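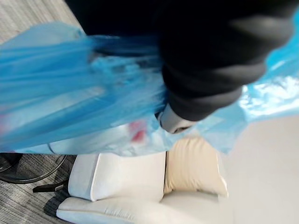 A blue bag above the white armchair, with something red showing through the plastic.

Home | News | What's On | Letters | Contact

Blue bags are back for the Kindstead January clear-out

If you live anywhere near Prumemdale you'll have had a roll of thin blue bags through the door by now, and if you're anything like me they've been sitting on the side in the kitchen ever since. Well, get them out! The Kindstead clear-out is on again, and this year they've had 2000 bags printed up and sent round, which is a lot more than last January.

The idea is the same as before. You fill a bag with things you don't need (clothes, soft toys, bedding, curtains, clean towels), tie it up and leave it by your front gate before 9am on your street's collection morning. The van comes round, and it all goes back to the old Yammine carpet shop on Zorater Road to be sorted.

I went along to the shop to see how they were getting on, and I'm glad I wore a thick jumper. Renato Yap was on the sorting table with his brother Jomar, and they already had 65 bags through before lunch. The see-through blue ones are new. Last year's were black, and Renato told me they lost ages opening every single one just to find out if it was coats or cushions.

"You get a rough idea now before you even untie it," he said. "If I can see a sleeve, it goes to Jomar. If I can't tell what it is, it goes to Jomar as well."

Jomar didn't look up from his pile of duvet covers for that one.

They do have a few requests. Please don't overfill the bags — the plastic is thin and it splits if you try to get a whole winter's coats in there. Shoes should be tied together in pairs. No pillows this time, sorry, but cushions are fine as long as the covers come off for washing. And no glass or crockery at all, even wrapped in a jumper. They had a gravy boat in with some baby clothes last week and it didn't survive the van.

I did mine the same evening, working from the living room outwards, and filled two bags without going upstairs. I'd still say start with the cupboard you like least. I found a tablecloth in ours that I'm fairly sure came with the house.

Anything in good nick will go on sale at the shop, with most things priced at 25p or 50p, and the money goes towards new heaters for the Prumemdale hall. They need 300 pounds more to get there. Anything too worn to sell goes off for rags, so a jumper with holes in it is still worth putting out.

If you've run out of bags, or the dog has had yours, there are spare rolls on the counter at the library and inside the door of the carpet shop. Collection mornings for each street are on the sheet that came with your roll, and there's a copy in the library window too. The shop is open for drop-offs from 10am until 3pm.

We use cookies to remember your settings and see which stories get read. By carrying on you agree to this. Accept | Manage cookies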